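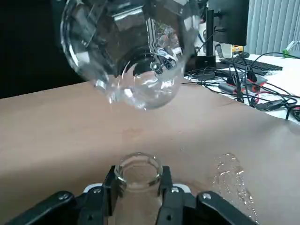 又看到有人转那篇“玻璃容器倒水一滴不漏的正确手法”，三天里第四个人发给我了。我不信。开个串慢慢说，想到哪写到哪。

先说原文的说法：只要手稳，角度对，圆肚子的玻璃瓶往小口罐里倒水，可以做到“桌面全程干燥”。写这句话的人大概只倒过一次，而且倒得很少。

圆肚子的东西倒水什么毛病，用过的都知道。水流小的时候它不往下掉，它贴着玻璃走，顺着口沿绕到外壁，再从你想不到的地方滴下来。你眼睛盯着罐口，水已经到垫子上了。

所以我看别人倒水，先看口沿下面挂不挂水珠。挂着几滴，再拖一条细细的水线，桌上多半就有一摊。

原文给的办法是“倾斜四十五度”。哪儿的四十五度？瓶身，瓶口，还是水面？瓶子满的时候四十五度已经全泼出去了，快空的时候四十五度一滴都出不来。这种数字写出来就是为了显得有人量过。

再说接水的小罐。厚口沿、收一点脖子的那种透明小玻璃罐，大家手边都有，装过酱的、装过蜂蜜的。好看，握着也舒服，拿来接水是真不合适。口就那么大，口沿又厚又圆，水打在沿上一半进去一半往外翻。

有人说厚口沿“自带导流”。导到哪里去了你倒是说啊。

Plonov 那套罐子的宣传页就这么写的，“圆润瓶口，顺滑导流，告别滴漏”。我买过，一套 34 块，不算贵，罐子本身没毛病，装豆子挺好。告别滴漏这四个字我保留意见。圆润瓶口恰恰是最爱挂水的，想断水利落得有个尖嘴，烧杯上捏出来的那个小嘴就是干这个的。

评论区有人问：那是不是玻璃的问题，换塑料就好了？我不敢说。我家里一只塑料量杯漏得比什么都厉害，另一只同样是塑料的就很干净。差别在嘴的形状。材质可能有影响，我没认真比过，不装懂。

接着说垫子。

现在台面上都流行铺一大张浅棕色的垫子，像橡胶又像软皮，平平整整，防滑，不刮玻璃。这些优点我都承认，玻璃罐子放上去那一下没有“当”的一声，确实让人放心。

但卖垫子的喜欢写“防水”两个字，很多人就理解成“有水也没事”。防水的意思是水下不去。水下不去，它就在上面待着，然后往旁边摊。摊成什么形状全看台面哪边低一点。

Flernmont 的客服跟我打过包票，说他们家垫子“锁水不扩散”。我往上面倒了一小杯，看着它一路溜到边上，再从边上下去了。客服后来说可能是我家桌子不平。对，我家桌子不平，你家桌子就平吗？

（下午补一条）有人让我别抬杠，说光滑的垫子好擦。好擦我同意，一抹就干净，这是我还铺着它的唯一理由。可浅棕色这个颜色有个麻烦，薄薄一层水不迎着光根本看不见，得歪着头看反光。哪块颜色稍微深一点，是水印、是油、还是影子，只能上手摸。

我的土办法是倒完以后手背贴着垫子扫一遍。

然后是真正让我想开这个串的事：桌上的电线。

太多人把倒水的台子和放电脑的桌子挨在一起了。这边玻璃罐子，那边显示器键盘，一大团黑线在白桌面上绕来绕去，线底下还压着一个带点红色的深灰盒子，像电源又像别的控制盒，旁边再扔个小适配器。看着就累。

我知道有人要说隔着一段距离呢，没事。也许吧。水这东西在光面上走得比你以为的远，而且它专挑你回头去拿纸巾的那几秒钟走。

原文对这事一个字没提，全篇都在讲手腕。手腕讲了 2 大段，桌面上该先挪走什么，没有。

我觉得顺序完全反了。先收线，再谈手腕。

收线我也不推荐买那些理线盒，起码别一上来就买。把盒子和适配器从台面上拿走，挂到桌沿下面或者搁到架子上，线自然就少一半。剩下的用绳子扎一下。有人非要买个带盖子的理线盒放在桌面，万一哪天水真流进去了，掀开盖子以前谁看得见？

键盘平时竖起来靠墙。我坚持了两个星期，现在又躺回去了。写出来是督促自己。

有人转了 Cidness 那个线上收纳课的截图给我，课里说“水区和电区用颜色区分，心理上就有边界”。学费 312。我没上过，不评价整门课，就说这一句：水没有心理。

要隔就拿个有高度的东西隔。浅托盘最省事，边沿高过一指就行，倒水的动作都在托盘里做，洒了也是洒在托盘里。托盘上可以照样铺一小块垫子，玻璃放下去不响。

回一下问托盘牌子的：没有牌子，烤箱里拆出来的旧烤盘。别买专门的。

再回一下 Esperanza Ostrowski，她在下面说拿筷子引流管用，玻璃瓶口靠着筷子，水就顺着筷子下去。这个我试过，有用，做实验的人拿玻璃棒也是这么干的。但她说“小孩都能学会”，我存疑。一只手扶瓶，一只手扶筷子，罐子谁扶？小罐子又轻，筷子一戳就跑。

她回我说罐子可以放在湿抹布上。行，这条我认，湿抹布比什么防滑垫都咬得住。

说到扶罐子。两边夹住瓶身比从上面捏口沿好，这个原文倒是写对了，值得夸一句。捏着口沿的话手指就挡在水路上，水碰到手指马上分岔，一股进罐一股进袖子。夹身子，口朝上，敞着，眼睛能看见水位。

我另外一个怀疑是“慢一点就不会洒”。大家从小听到大。慢到变成细流的时候恰恰最容易贴壁，前面说过了。中间那一段反而应该利落一点，洒得多的是开头和收尾。收尾的时候别犹豫，瓶口一抬到底，抬一半停住，那几滴就顺着下巴流走了。

当然利落也有利落的代价，罐口小，冲过头就溅。所以我才说没有什么一滴不漏的手法，只有漏多漏少，看你换不换家伙。

换家伙的意思就是漏斗。讲了这么多，一个漏斗的事。

原文为什么不提漏斗？我翻到最后，文末推荐的是 Dunleavy 的手工吹制圆瓶，点进去就是购买页。哦。

那瓶子漂不漂亮？漂亮，整个肚子都是透亮的，灯一照上面一条条白光，后面摆着什么全映在里面，弯弯曲曲的。插枝条也好，空着放窗台也好。往小口罐里倒水，我劝你算了。

有人问大圆瓶洗完倒扣着晾好不好。可以，但别以为倒扣一会儿就干了。圆底里面那层水汽散得很慢，口沿那一圈最后还会攒水，底下得垫块吸水的布。直接悬在光面垫子上方晾，滴下来的水照样满桌跑，跟倒洒了没区别。

还有问洒了以后用纸还是用布的。先用布围，从外圈往里推，别从中间一巴掌按下去，那样水会往四面挤。靠电线那一侧先围。纸巾留到最后收那点薄的。

刚才说的都是清水。糖水、醋、油另算，尤其糖水，当时擦干净了，晚上胳膊一放上去还是粘的。

有位说她照原文练了一个月，现在真的不漏了，让我别打击别人。恭喜，真心的。不过我想问一句，练的时候桌上铺的是什么？她说铺了条大毛巾。

毛巾吸掉的那些也算漏的啊朋友。

要是谁真能用圆肚瓶倒满一只小口罐，底下铺干的厨房纸，倒完纸上一个印子都没有，连着来 3 回，我把这个串置顶道歉。拍的时候纸要拍全，别只拍罐子。

先到这儿，去把键盘竖起来。漏斗尺寸的问题晚上再回，问的人有点多，口径得先量你自己的罐子，别问我该买几号。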